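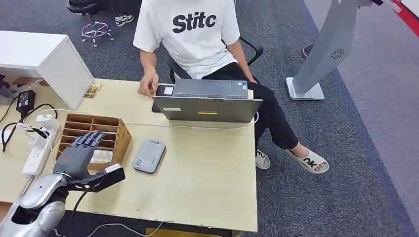
*Issue 128*

Every June the town of Praler holds a summer festival, and every June I go home from it with a sunburned neck and a paper plate I couldn't find a trash can for. I like the festival. I'd like it a good deal more if it would stop growing.

When I moved here it was an afternoon of music behind the library. You brought a chair. Somebody's uncle played accordion until his wife told him to quit, and then a teenager read poems she had plainly written in the car. It ran from noon to 6, and by 6:30 you could hear people's screen doors closing all down Colier Street.

Now there are two stages. They face each other across the ball field, which means that if you stand at the lemonade stand you get the left half of a brass band and the right half of a man explaining sourdough. There is a wristband. The wristband is free, but you have to line up for it, and the line is now the place where I see most of my friends. Last year I had a lovely talk there with Antigoni Andreadis, all the way from the gate to the tent, and didn't lay eyes on her again until fall.

The program says the festival drew more than 600 people, and says it the way a fisherman holds out his hands. I don't doubt it. I was stuck behind most of them at the dumplings. But I'd like to know when a crowd became the thing we were putting on. Makris Hall used to do a supper in the same week, long tables, bad coffee, and a play in the back room that never once had an ending everyone agreed on. It was dropped because it "competed with the main program." It competed, as far as I could see, by having places to sit.

My complaint is mostly with the headliner. Each year a good part of the money goes to an act from out of town, which arrives in a van, plays the songs it played the night before in some other town, and says hello to us by a name that is nearly ours. Meanwhile the Dredetus Singers, who rehearse all winter in a room with one working radiator, get the slot at eleven in the morning, when the audience is a few parents and a dog. They did a piece in four languages last summer. I understood one of them and would happily have stood in a line to hear it again.

Give them the evening. Put the van people on at eleven and see how they like the dog.

I've been making this speech at parties for a while, and it doesn't always go well. 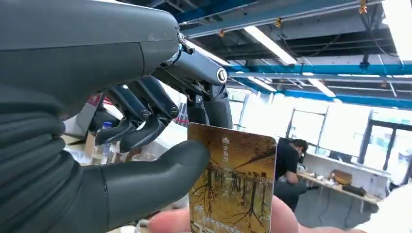 Nele Van Beek heard me out on her porch and told me I was remembering the chairs and forgetting the rain. In the old days, she said, one wet afternoon wiped out the whole thing, and the headliner is what gets people to come in boots. She also pointed out that the choir had been offered the evening once and turned it down, because half the altos have small children and the other half like to be in bed.

I hadn't known that about the altos. It's a fair point and I've been chewing on it. Four o'clock, then. Four o'clock is a decent hour for an alto, the sun has moved off the bleachers, and the sourdough man is usually packing up. I'd still turn one of the stages around, and I'd bring back the supper at Makris Hall, coffee and all. I have already told Nele I'll carry tables.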